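How a Daily TV Drama Gets Made

A daily drama is a television story that puts out a new part on most days of the week. Each part is called an episode. Some people call these shows soap operas, or soaps. The name comes from the early days of radio, when companies that made soap paid for many of the stories so that their ads would be heard.

Making a daily drama is different from making a movie. A movie crew may spend a whole day on a scene that lasts two minutes. A daily drama crew has to finish far more than that before they go home. This explainer follows one show, Furgate, from the first idea to the screen. Furgate is set in a small harbor town and has reached episode 1471.

The story plan

Everything starts with the story plan. The head writer decides what will happen to each character over the next few months. On Furgate the head writer is Raluca Ghiță. She writes a long document that says who argues, who moves away, who comes back, and who keeps a secret. It has no spoken lines in it yet.

The plan is then divided into weeks, and each week is divided into days. For every day, a writer makes an outline. An outline is a list of scenes in order, with a few sentences on each one. A different writer takes the outline and turns it into a script. The script has the words the actors say, which are called dialogue.

With so many writers working on one story, mistakes can get in. A character might say she has never been on a boat when she was on one in May. The script editor checks for this. Keeping the facts of a story the same from one episode to the next is called continuity.

Sets

A set is a room built inside a studio. It usually has three walls. The fourth side is left open so that the cameras can look in. The walls are light and can be moved, and there is often no ceiling, so that lamps can hang above.

Furgate has two kinds of sets. Standing sets stay up all year. The Lungu family kitchen and the Bivosel Café are standing sets, as much of the story happens there. Swing sets are put up for a short time and then taken down. A hospital room is a common swing set. When the patient gets better, the room goes back into storage in flat pieces.

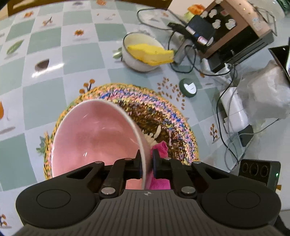
Props are the objects that actors handle or that sit on a set. The word is short for "properties." A letter is a prop, and so is a telephone or a pink bowl with a white rim. Every prop on a standing set has to be in the right place each time the cameras run. If a bowl is tilted on its edge in one shot and flat in the next, viewers will see it jump. The props department takes notes and photographs during filming and uses them to put each object back. Props that may get broken are bought in sets of the same kind, so that a second one is ready. Food is a special case. It has to look the same at the start of every try, so a fresh plate is made up each time an actor takes a bite.

Shooting out of order

Scenes are almost never filmed in the order you see them. All the café scenes from several episodes may be filmed on one morning, and all the kitchen scenes in the afternoon. This saves time, as the lamps and cameras do not have to be moved back and forth.

It also makes the work harder for the actors. Sorin Vlad plays a fisherman on Furgate. On one day he may film a wedding scene, then an earlier scene in which his character has not yet met the bride. He has to remember what the fisherman knows in each one. A printed schedule, the call sheet, tells him which scenes come next, what he will wear, and when he has to arrive.

Three or four cameras film at the same time. One may show both actors, while the others show one face each. The director sits in a control room and watches all the pictures on screens. Each try at a scene is called a take. On a daily drama there are often only one or two takes – sometimes the rehearsal is filmed as well, in case it is good enough to use.

Editing and sound

After filming, the editor chooses which camera's picture to use at each moment and puts the scenes into story order. Then the sound team adds what is missing. Harbor noises, such as gulls and engines, are added at this stage, as the studio itself is quiet. Music comes last. The composer, Stela Munteanu, does not write new music for every episode. She keeps a library of 100 short pieces sorted by mood, and the team picks from it.

The final scene of an episode often stops just as something important happens. This is called a cliffhanger. It gives viewers a reason to come back for the next part.

How long it takes

On Furgate, an episode is finished 18 days after its scenes are filmed. The writing happens long before that. When actors are working on a winter story, it may be summer outside the studio, and they have to wear heavy coats under hot lamps.

Words to know

Call sheet – the schedule for one day of filming.
Continuity – keeping facts and objects the same from scene to scene.
Dialogue – the words the characters say.
Outline – a list of scenes in order.
Swing set – a set that is used for a short time.
Take – one try at filming a scene.

Updated 6 Aug 2025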